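Notas para la charla «La mesa que se queda con todo»
Jornada de Bomo sobre orden doméstico, sala 213, sábado por la mañana

Duración: 20 minutos, más lo que dejen para preguntas. Agua a mano. Hablar despacio al principio, que siempre salgo corriendo.

Saludo

Buenos días a todos y gracias por venir tan temprano, que un sábado a estas horas tiene su mérito (y más con la cuesta que hay desde el aparcamiento). Dar las gracias a la gente de Bomo por la invitación y por la paciencia con mis correos, que fueron muchos y casi todos para preguntar lo mismo.

Contar lo de la mesa de mi abuela: en ella se comía, se cosía, se hacían las cuentas y se dejaba el correo, y aun así a la hora de cenar aparecía el mantel puesto. Durante años creí que era magia. Luego me tocó tener mesa propia y comprendí que allí había muchísimo trabajo. No alargar esta parte, aunque me guste. En Yensuk se me fueron los minutos con la abuela y luego tuve que saltarme los cajones.

Los plásticos

Preguntar a la sala qué es lo último que dejaron sobre una mesa sin saber dónde guardarlo. Esperar de verdad a que contesten. Suelen salir tapas, cables, la garantía de algo y, tarde o temprano, un envoltorio.

Entrar por ahí. El plástico transparente es dificilísimo de ordenar porque apenas lo vemos: miramos a través de él y encontramos la madera de la mesa, con su veta y todo, y el ojo da por hecho que no hay nada. Una lámina curvada abulta una barbaridad y sin embargo no cuenta como trasto. Con los tubos esmerilados, esos blanquecinos, pasa otra cosa, y es que parecen útiles. Son bonitos, tienen buena forma, y los guardamos por si acaso en un armario lleno de otros por si acasos.

Dejar la foto puesta mientras hablo. Señalar las letras grises del tubo, un MA y debajo un Keep, y comentar que en inglés «keep» es guardar, conservar, quedárselo. Yo no sé cómo sigue la frase, pero me parece que la mitad de mis armarios obedecen a esa palabra. (Si se ríen, pausa. Si no, seguir como si nada.)

Mi costumbre con estas cosas, y recalcar que es mía y que cada casa es un mundo: decidir con la pieza todavía en la mano. O tiene un uso que puedo decir en voz alta, con lugar y todo, o se va al contenedor que le toque en el barrio. «Para algo servirá» no vale como uso. Lo he dicho demasiadas veces y conozco el resultado.
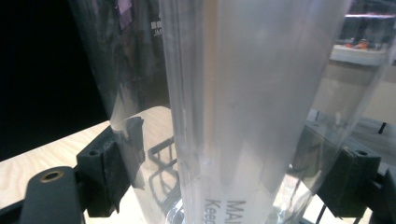

Lo que sí puede vivir en la mesa

Bajar el tono, que después de los plásticos la gente se siente un poco regañada y no es la idea. Yo no vengo a pedirle a nadie una mesa de revista. Una mesa sin nada encima me da hasta un poco de pena, como un escaparate de tienda cerrada.

Propongo que haya dos o tres cosas con permiso de residencia. En mi casa son el frutero, una lámpara y una cesta. De la cesta hablar con cariño, porque me ha salvado de muchas discusiones: todo lo que anda suelto a media tarde va dentro, y antes de acostarnos se reparte. Mejor de alambre, porque por entre los barrotes se ve lo que se va juntando. La cesta cerrada con tapa la probé una temporada y acabó siendo una cueva, con decir que allí apareció una factura que ya había pagado dos veces.

Poner la segunda foto y dejar que la miren un momento. La cesta verde oscura está arriba, cerca del borde del fondo, y delante queda un buen trozo de madera clara a la vista. Insistir en el sitio. Al fondo, por favor, al fondo. Si la ponemos en el centro vamos rodeándola todo el día con los platos y los cuadernos, y al final estorba más que lo que recoge.

Mencionar también las manchitas de la madera. En esa mesa hay un par de puntitos oscuros y alguna marca más tenue, y en la mía hay un cerco de taza que ya es de la familia. Hay quien no despeja la mesa por no verle las marcas, y lo entiendo perfectamente, pero una mesa con señales es una mesa en la que se ha hecho vida.

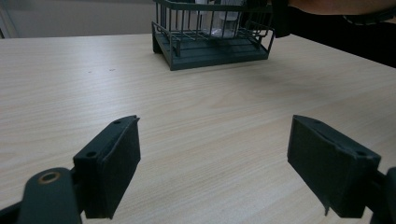 En Illora me objetaron que todo esto está muy bien para quien vive solo, pero que con tres niños en casa la cesta se llena antes de la merienda y no hay quien la reparta por la noche, y que si entonces no sería mejor una cesta por cabeza. Contestar lo mismo que allí: que sí, que me parece estupendo, siempre que quepan fuera de la mesa. Un estante bajo, el banco de la entrada, donde sea. Y que cada uno vacíe la suya, aunque lo haga mal.

Cierre

Si queda tiempo, los cajones (ficha aparte, la amarilla). Si no queda, ofrecer contarlo en el café.

Recordar el taller de Flundthorpe, que es el mismo contenido pero con las manos, y pedir que lleven algo de casa que no sepan dónde guardar. Cosas pequeñas. La última vez alguien trajo una silla.

Recoger los papeles y devolver el mando del proyector.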